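# Flarkside chore trials: progress report, September

Prepared for Nustora, second reporting period

The trials ask whether a machine can take over the dull parts of keeping a stockroom and a home kitchen in order. This period we worked only on picking loose items out of a bin.

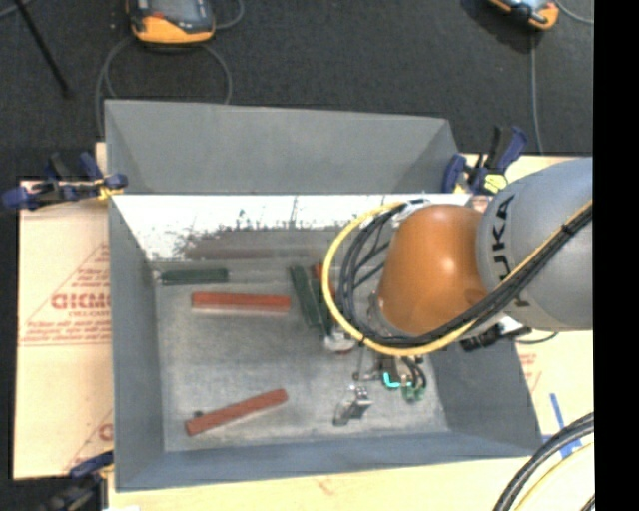 Picking matters to both halves of the project. A store clerk who restocks from mixed bins and a person who empties a drawer of utensils are doing much the same job, and it is the first step in most of the other chores on our list.

## Work done

We logged 2481 pick attempts. The arm brought out one item, held it clear of the bin and set it down on the target in 1202 of them. That is a little under half. An attempt that moved two items at once was counted as a failure, even if both reached the target.

Long, straight items lying in the open went best. Most failures fell into these groups:

- items close to a wall, where the fingers touched the side before they closed
- items lying across each other
- grasps near one end, where the item turned and slipped

Bright patches on the bin walls also gave false readings. Changing the room lighting helped on some days. We have no fix that we trust yet.

## Speed

A good pick now takes some 14 seconds from start to release. A person at the Tunitz store does the same job much faster and while talking to a customer. We don't see speed as the main problem at this stage. A slow machine could still be useful overnight if it didn't need someone to restart it.

## Household chores

The dish and laundry tasks have not started. They were planned for this period and have moved to the next one. Soft items need different fingers, and the order is late.

## Spending

We have used 20 percent of the equipment budget. Staff time is on plan.

## Next period

1. Repeat the wall tests with narrower fingers.
2. Run overnight without supervision at the James Street site.
3. Begin the dish task with plastic plates only.

We ask Nustora to approve moving the laundry task to the final period. A decision before the overnight runs begin would help us schedule the room.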